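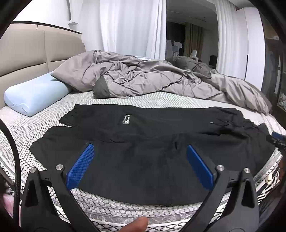 Black pants with gathered cuffs, laid out on a bed.

About Vimholm

Vimholm repairs and alters everyday clothing by post. The workshop was set up by Eun-ji Do and I-seul Ban and handles 3,000 garments a year. Standard work covers hems, zippers, waistbands and elastic replacement. Seams are sewn at 3 mm stitch length unless the fabric calls for otherwise. Turnaround is 21 days from receipt. Leather and wool coats go to our partner, Stota. The order desk closes for stocktaking in February.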